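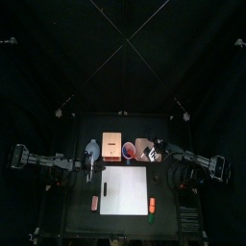
The editor of Tasutia: Landfall would like it known that she did not cut the library scene. She cut around it, twice, and then she cut it out, and then Tillau Pictures put it back in with a different piece of music. She tells me this before she has taken her coat off.

We are in the back of a diner at ten in the morning, and she has agreed to talk on the condition that I leave her name out, which seems generous to me given that it is in the credits of the film, in white letters, for anyone who stays. "Most people don't stay," she says. "There's no tag scene. They promised me there'd be no tag scene and that's the one promise they kept."

For anyone who missed it, and the box office suggests a fair number of you, Landfall is the third Tasutia picture. The first was a small, nasty movie about a survey crew on a wet planet who find something living in the pump house. The second was a bigger, louder movie about what happened when more people went to look for the first lot. The third takes place before either of them and explains where the thing in the pump house came from. Whether anyone had asked is the question that has kept the message boards warm since April.

"I hadn't asked," she says. "I liked that it was in the pump house. It's a pump house. Something got in."

She came to the job late, after the first editor left to do a comedy. By then there was an assembly that ran well over three hours and a script on its 20th draft, with the pages in so many colors that the binder looked like a paint store. The early drafts, she says, had almost nothing to do with Tasutia. They were about a lighthouse on a moon called Drondumetti, and two sisters who keep it running after the shipping company goes broke. No creature. The original title was just Drondumetti.

"I've read it. It's good. It's slow and sad and you could have made it for the catering budget on this one. Somebody bought it, and then somebody else looked at what they'd bought and noticed that Tillau owned a monster."

So the sisters became the first colonists, the lighthouse became a beacon, and the beacon called something down. She thinks you can still see the old movie if you know where to look. The long dinner is nearly untouched from the early pages, and so is the argument about the lamp oil, which makes no sense at all in the finished film because the beacon is electric. "We had a meeting about the lamp oil. I said, lose the line. They said the actress was very good in it. She was very good in it! It's still a beacon with a plug."

I ask if the studio was as heavy-handed as the fans believe. The popular version goes like this: the director wanted a stand-alone film, Tillau wanted a prequel, and every shot of the creature was forced on him at gunpoint. She takes a while over her eggs before answering.

"People love that story. It's got a good guy in it. But I sat with the director for most of a year, and he loved that creature. He had a model of it on his desk. He'd say in interviews that it wasn't really a Tasutia movie, and then he'd come back to the room and ask if we could hold on the tail."

What he disliked was the word. He didn't want anyone in the film to say Tasutia, and for a long stretch of the edit no one did. The planet was "the site" or "down there." Then came a test screening in Yakubu, a town she describes as having one very large movie theater and a lot of parking, and the cards came back with the same complaint in different handwriting. The audience wanted to know what planet they were on.

"So now a guy says it. He's got his back to us when he says it, because we recorded it in a closet five weeks later. 'Welcome to Tasutia.' It's the biggest laugh in the movie and it's not supposed to be one."

The reshoots took 19 days and mostly went into the ending. In the version she inherited, the younger sister shuts off the beacon and sits in the dark, and you hear something moving outside, and that's it. Roll credits. In the version that opened, she shuts off the beacon, the thing comes through the ceiling, there is a chase through a set that I had assumed was the pump house from the first film, and a door closes in a way that lines up with a door we saw open in that one.

"It is the pump house," she says. "We rebuilt it from the first movie, down to the rust. The trouble is that the handle's on the wrong side. I flagged it. It went up the line as a note and came back down as a visual effects shot, and we had 358 of those left to finish, so you can guess where a door handle landed."

The fans found the handle on opening night. There is now a theory, quite a detailed one, that the two pump houses are different buildings and that the whole of Landfall takes place on another continent. She has read it. She thinks it's better worked out than draft 20.

She is more cheerful about the middle of the film, and I think she's right to be. There is a run after the storm where the sisters go looking for the supply boat, and hardly a word is spoken, and the movie seems to forget that it owes anyone anything. I told her it was my favorite part. She told me it was the part that had been cut the least, and only because the people who might have cut it were busy with the ending.

"That's how a lot of good stuff gets through. Everybody's in the other room fighting about the monster."

What about the birth scene, then? This is the one everyone brings up, and I had been putting it off until her coffee was refilled. Late in the film a crate is opened and the creature climbs out of it complete: full height, full jaw, all the teeth the second film told us took years to come in. It is onscreen for less time than it takes to describe. Every review mentioned it.

"It was meant to be a small one. There's a design for it, kind of a wet dog. It was sweet. Then a drawing of the big one went onto a cup." She shrugs. "The cups were already printed. You can't have a cup with a thing on it that isn't in the movie. I mean, you can, people do it all the time, but apparently not with that size of cup."

She owns one of the cups. It holds pens.

There is talk of a longer version for home release, with the dinner restored to its full length and the lights-out ending as an extra. She has been asked to put it together and has said yes, partly for the money and partly because she wants the closet line gone. Tillau would like it to stay. They are, she says, in discussions, and the lamp oil has come up again.

I ask whether she'd work on a fourth. She asks if I've heard something. I haven't, I say, it was only a question.

"Because they'd have to go before this one," she says, looking for the waitress. "They'd have to do where the crate came from."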